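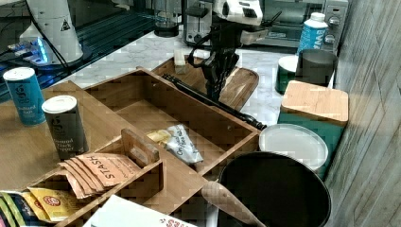 Last modified: Thursday, October 5, 2023

[kitchen-staff list] Re: The arm on the counter at Tarutport, and what happens to our hours

Replying to the list, as two of the sites asked the same thing. The earlier message is quoted first.

> We are told Zastier is getting the same set-up as you in December.
> Our people want to know three things. Does anybody lose shifts,
> who clears up after it, and can we still use the counter while it
> is there? The sheet from Aguirre covers the bolts and the power
> supply and says nothing on any of this.

Shifts first. Nobody at Tarutport has lost hours. The breakfast and tea round used to be two people from half six. It is now one person on the round and one at the counter with the arm. The second job is new and it is on the same grade, which we had to ask for in writing. Get yours in writing before December.

What has changed is the kind of work. The person at the counter sets things out, watches, stops the arm when needed and fills in the log. Some 20 minutes of every shift goes on the log. A few of us like it. Others miss being on their feet and talking to people, and they have asked to swap weekly, so we now do that.

Laying out matters more than we were told. Tea packets go in the wooden tray by kind, and the salt and pepper stand beside them with the names facing out. The round board stays on the marble within reach of the gripper. If you are used to putting things down wherever there is room, this takes a week or two to get used to.

Clearing up is ours. The arm does not wipe down and it does not wash up. We asked for that time to be counted and it now is.

On using the counter: yes, but only when the arm is stopped. Ala, the booking sheet on the shared drive, shows which hours are taken. We had 31 bookings last month and three clashes, all over the toaster.

The view from overhead gives you an idea of the room it needs. The toaster and toaster oven are at the left, the arm comes in from the front edge, and the jars and canisters are lined up at the back. Mind the cable when you lift the middle board.
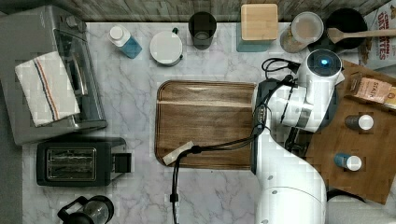 What to ask for before yours arrives

Written grade for the counter job.
Weekly swaps for anyone who wants them.
Wiping down and washing up counted as paid time.
A named person at Aguirre to ring, as the general number kept us waiting 87 minutes the first time.

Our own log sheet is one side of A4 and I can send it to anyone on the list.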